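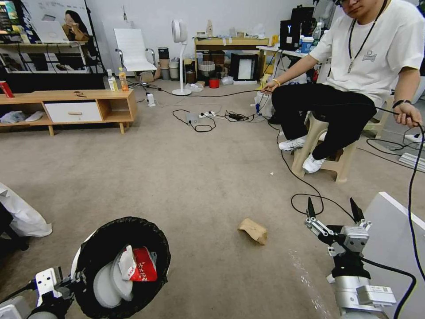
News from the grinding section

Regrinding of carbide end mills: what changes for customers

Since May we regrind solid carbide end mills on the new five-axis machine in our Trurer workshop. Many customers have asked us what is different compared with the old service, so we would like to give the main points in this issue.

The first change is the wheel. Before, we used one resin-bonded diamond wheel for the flutes and also for the relief angles. It cut softly and the surface was good, but the wheel lost its shape too quickly, and the last tools of a batch had a slightly different core diameter from the first ones. Now the flutes are ground with a hybrid bond wheel from Birnier, and we keep the resin bond only for the relief and the end face. The hybrid wheel holds its corner much longer. It needs more careful dressing, and our operators had to learn this with some patience.

The second change is the edge preparation. A freshly ground carbide edge is very sharp, but under the microscope it shows small chips, and these chips are often the place where wear begins. For steel and stainless steel we now hone every edge after grinding, before the tool goes to coating. For aluminum we leave the edge sharp, unless the customer asks for something else. Please write the material of your workpiece on the order form. If this field is empty, we will call you, and the order waits until we have the answer.

How many times can a tool be reground? This is the question we hear most. For end mills with a diameter above 8 mm we normally recommend 3 times. After that the flute length becomes short and the core is thick in relation to the diameter, so the chips do not leave the cutting zone well. Tools with a broken corner deeper than 2 mm can sometimes be cut back and ground again, but the price is higher and we will always send you an offer first.

In the first test batch we measured 442 tools before and after grinding. The runout was inside our limit on all of them except 21, which we ground a second time. Most of these had damage on the shank – small marks from the clamping screw that you can feel with a fingernail. Such marks lift the tool in the collet. If you use side-lock holders, please check the shanks before you send the tools to us, and remove any raised burr with a fine stone.

Packing is also a small problem. We still receive boxes where the end mills lie together without any protection, and they arrive with new chips on the edges. The Weltik plastic tubes are free of charge for regular customers. You can order them in the same form as the regrinding.

Delivery time remains ten working days without coating. With coating it is fifteen, as the tools travel to our partner Malabanan and come back to us for the final inspection. The new price list is valid from Aug 10, 2024, and is sent together with your next invoice.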